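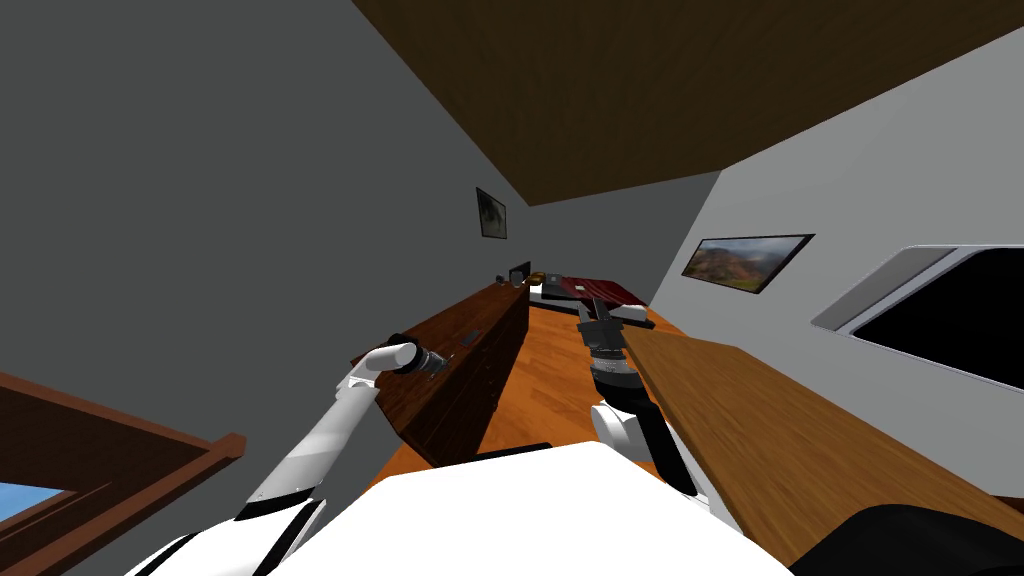 Week 5: Small Rooms and How People Sleep in Them

March
By Rehema Kinyua

Welcome back, everyone, and thank you for the lovely sleep diaries (I read all of them over the weekend with a big pot of tea!). This week we move on from the body clock and look at the bedroom itself, which I've been itching to get to.

Light comes first. Even a small lamp in the evening can push back the time we start to feel sleepy, and in a narrow room the bed is often close to whatever is glowing. Next comes temperature. Most adults sleep better in a room on the cool side, and a small room with the door shut warms up faster than you'd think. Then noise, where a steady hum bothers people far less than sudden sounds do.

Please read chapter 9 before Wednesday, and bring a rough floor plan of a bedroom you know well. Mark the bed, the window, the door and any big furniture, such as a long dresser. It doesn't have to be pretty, mine never is!

Hadiza Akinola will be taking the discussion group in room 507, and she has spare graph paper if you run out.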